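Okay, small thread on why I spent October rewriting the grasp planner in Oltine. Grab a coffee, it's a bit nerdy!

Old version replanned on every wrist camera update, even when nothing had moved. One run logged 2,990 replans. Poor Etornam had to read them all (sorry mate).
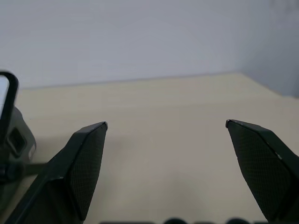

The new planner keeps its last path until the depth map changes enough to matter. Shadows were my big headache. That soft grey patch on the beige tabletop, just right of centre between the open fingers? The old segmenter loved calling those obstacles. Now it needs 2 depth hits first.

Merging tonight if Dzifa's happy with the tests :)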